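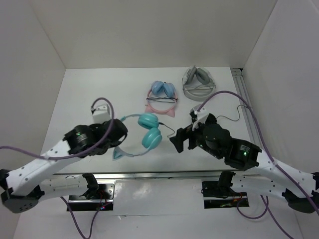

Figure 1. Teal cat-ear headphones between the two grippers.

Photogrammetry of the Birlow Footbridge
Marwa Mansour, Surveying Project 2

1. Field work
I photographed the bridge on a Wednesday in April, starting from the Prutley side. Nine ground control points were set out and measured by total station. Two were lost behind parked vans, so 7 went into the adjustment. The deck was covered in 29 strips.
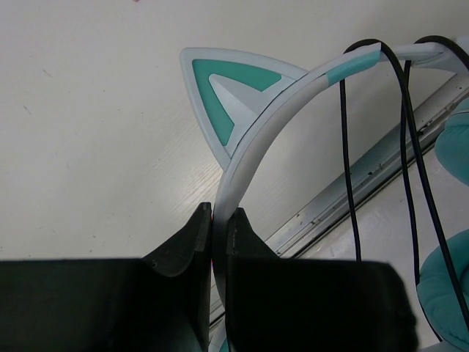

2. Processing
The images were aligned in Skinent. The sparse cloud held almost 3,000 tie points — fewer than I wanted, mainly under the arch, where the stone was in deep shade. I masked the water by hand and ran the alignment again.

3. Remaining work
The north parapet still has a gap and needs a second visit.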